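Week 5 notes: close objects and the grasp planner

Okay, so last time we got Dritent (our perception node) talking to Pindard (the planner), and most of you had it running by the end of lab. This week is about what happens when something big gets really close to the head camera.

Two things go wrong. First, depth gets patchy up close, so the sphere fit only has a slice of good points to work with. I ran it over 2,489 logged views and it dropped the ball in over 400 of them, which is a lot! Second, the detector loves printed text. If your boxes keep snapping to a logo, go back to the mask and fit on that.

Please also check which hand the planner picks. Pindard scores both arms, but the default cost only looks at wrist distance and knows nothing about chairs. Add the obstacle layer before you tune anything else (I skipped this once and lost an afternoon). 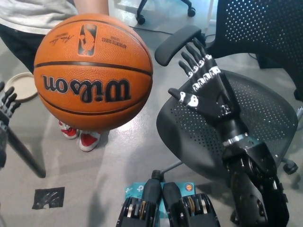
Fig. 5. Head view with the ball held up close, right hand open in front of the chair.

For Wednesday: mask the ball by hand in view 1,262, run the fit, and bring me your center and radius. Also try it with the forearm left in the mask and tell me how far the center moves. Starter code is in the Mallatwood folder, same place as before.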